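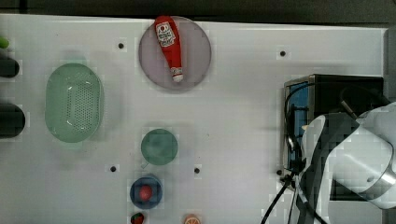
**How far ahead can we cook for a fundraising supper?**

Most stews, chili and pasta sauces can be made the day before, cooled in shallow pans and kept in the refrigerator overnight. Rice, green salads and anything fried should be done the same day.

## Kitchen notes for the hall supper

Updated 08/08/2025 by Josefina Pereyra

These notes are for anyone cooking at the Drurovville hall, and most of them should work in any rented or shared kitchen. They started as a sheet taped inside a cupboard door after the April supper, when we served 217 plates and ran out of forks twice. Add to them if you find something better.

### Planning the menu

Pick one main dish that holds its heat, one meatless version of it, and one cold side. Two hot mains is the limit for the hall stove, which has four burners and an oven that runs hot at the back.

Sell tickets in advance if you can and close sales on the Wednesday before. For a pay-at-the-door supper, cook for last year's number and keep dry pasta and jars of sauce on the shelf for late arrivals. Unopened jars go home or into the food pantry box.

Write the ingredients of every dish on a card before the cooking starts, while the packages are still in front of you. Include the bouillon and the spice mixes. The card goes on the serving table next to the dish, and a copy stays in the kitchen for when people come in asking.

### Borrowed dishes and tools

- Put masking tape with the owner's last name on the bottom of everything that comes through the door. Painter's tape falls off in the wash.
- Lids get their own piece of tape.
- Slow cookers should arrive with their cords. Ask when you phone, then ask again.
- Keep one shelf by the back door for things waiting to go home. Anything left after two weeks goes in the hall cupboard and gets used next time.

Glass baking dishes are fine for home-sized portions, but they take up a lot of oven for what they hold. Full-depth steam pans are worth borrowing. The Khalaf bakery lends us six, and they need to go back scrubbed on Monday morning before opening.

### Chili for a crowd

Brown the meat in batches in the widest pan you have. If you pile it all in at once it goes gray and watery, and it takes longer anyway. Cook the onions in the same pan, then scrape everything into the stockpot.

Add beans late. Canned beans only need to heat through, and they break up if they sit at a simmer all afternoon. Hold back some of the salt and the hot pepper until the last half hour, and have two people taste it.

A big pot scorches at the bottom long before the top looks hot. Use low heat, stir with a flat-ended wooden spoon, and scrape the corners. If it does catch, turn off the burner and pour the chili into a clean pot without scraping. Taste it before you decide anything. A light scorch usually stays behind with the first pot – a heavy one doesn't.

### Cooling and reheating

Never put a full stockpot in the refrigerator. The middle stays warm for hours and it heats up everything on the shelves near it. Divide the food into shallow pans, no more than two inches deep, and leave space between them. Cover loosely until cold, then tightly.

To reheat, bring the food up to 165°F on the stove or in the oven and check the center with a thermometer. Slow cookers and warming trays are for holding food that is already hot. They are too slow for bringing it up from cold.

The hall thermometer lives in the drawer left of the sink. Its battery is usually dead, so bring your own.

### Coffee

The big urn takes most of an hour. Fill it with cold water, start it before the doors open, and don't plug it into the same outlet as the warming trays. We tripped the breaker that way at the Viltard Street block party and served lukewarm cider until somebody found the panel.

Rinse the basket as soon as it's cool enough to handle. Old grounds left in overnight will flavor the next three pots.

### The bake table

Wrap bars and cookies in pairs. They sell faster than plates of a dozen, and families with small kids buy more of them. Whole cakes do well only if people can take them home in something, so ask bakers to use a foil pan or a cardboard base.

Frosted items need shade. For an outdoor table, choose loaf cakes, oatmeal bars and hand pies, and leave the buttercream for winter.

Price everything in whole dollars. The April bake table brought in $1,048, mostly in ones and fives, and nobody had to make change in quarters.

### Serving

Run the line down both sides of the table if there's room. Plates go at the start and forks and napkins at the end, so hands are free in between. Order some 500 napkins for a full house. Leftovers keep.

Put one person on each hot dish with a ladle of a known size. An eight-ounce ladle gives a fair bowl of chili. Self-serve is fine for salad and bread.

### Cleaning up

1. Fill one sink with hot soapy water before serving starts and drop utensils in as they come back.
2. Soak the chili pots first.
3. Wipe the stove while it's still slightly warm.
4. Take the trash out to the bins on the Gumano Road side. The bins in front belong to the library.
5. Run the floor drain with a kettle of hot water if it smells.

Dish towels go home with whoever signs the sheet. Wash them hot, skip the fabric softener – it stops them from absorbing – and have them back in the second drawer by the following Friday.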